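Salero grasp planner, release 12: review

Salero predicts a release pose for each dish from wrist-camera views alone, with no model of the rack. We ran it at our Clarkton bench from February on a two-finger gripper, against the Lim baseline supplied with the Lesasis toolkit. The task was placing crockery in a slotted plastic rack.

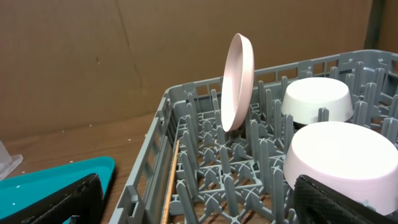 Wrist view over the rack: pink plate on edge, two bowls upturned.

Over 332 placements Salero failed 18 times and the baseline roughly twice as often. Nine of the Salero failures involved bowls. Tines in front of a rim break up its outline, and the depth estimate then drifts towards the lattice floor. Plates were handled better — the planner finds the slot direction early and holds it.

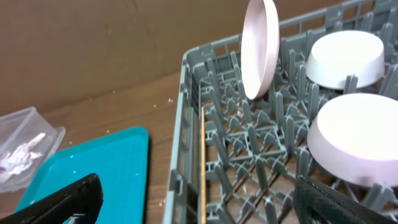 Upright dish at the back left of the rack, seen almost edge-on.

A dish at this angle offers little surface to fit, and the confidence score drops accordingly. Salero responds by asking for another view, which costs time but is the correct behaviour. The baseline commits at once.

Set-up is tedious. The calibration routine must be repeated after every change of finger pads, and the log format is poorly documented. Recommended for rack and shelf work, with reservations for deep bowls. Glassware was not tested.

Reviewed 24 Jun 2023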